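Open day at Bemell — quick report

Sorry this is going out late, wanted to get it in before the next mailing and I've been typing it in bits on my lunch break. So. The Bemell visit. We went, we ate their cookies, we came home with more questions than we had going in.

Sign-in was at the side door, not the front like I told everyone (my fault, old email). Severin Auer met us and did the safety talk, short, and split us into two groups. I was in the second one so we got the loading area first. Skip that bit next year if they offer. It's a loading area.

The demo room was what people came for. Several booths with aluminum rails, each with its own pair of arms and a white tabletop, and the walls done in different wallpapers — loud ones. Ours had big brown leaves and berries all over it, like my aunt's dining room. Jayanthi Chacko ran our booth. The job was small stuff: earbuds and their cases, lavender ones and black ones, all mixed up on the table. Which sounds easy. Try it with two grippers.
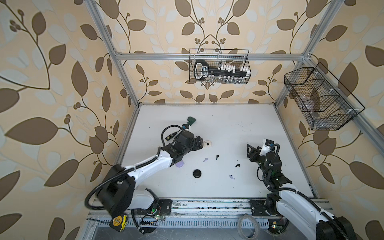 Jayanthi said the picking up is only half of it. An earbud is a bad shape, no flat side where you want one, and it can be standing up or lying over and the arm has to come at it differently each time. Then the left and right ones look nearly the same until you try to seat them in the case. She had us guess which was which from where we were standing. I got it wrong twice.

We had 37 people on the list, which was a tight fit once both groups met up in there. If you were stuck at the back I'm sorry, I did ask about a step or a bench.

Questions people asked, as best I could write them down:

How many practice runs do they keep? 953 for the earbud job as of the morning we visited. Failed ones get kept too, marked as failed.

Why the wallpaper? So the software doesn't get used to one plain backgound. They change it every 6 weeks. Somebody asked who picks the patterns and Severin put his hand up.

Does a person drive the arms? For the practice runs yes, after that they try it without. Jayanthi said a new operator needs 5 days before the runs are worth keeping.

Is it for sale? No. Bernance, the project all this belongs to, is research only and they were pretty firm about that.

Coffee after in the upstairs room. Severin stayed and talked to the students for ages, very good of him, and there's a chance of a longer visit in February with a smaller group. First come first served, reply to this newsletter with your name and if you need parking. Parking is the real problem there — the lot fills up early and the street is permit only, two of us got tickets.

Next trip is Pristetti, packing line and the new sorting hall. Closed shoes please, they will turn you away at teh door. Sign up by September 16, 2025.

Also whoever left a gray scarf on the van, I have it.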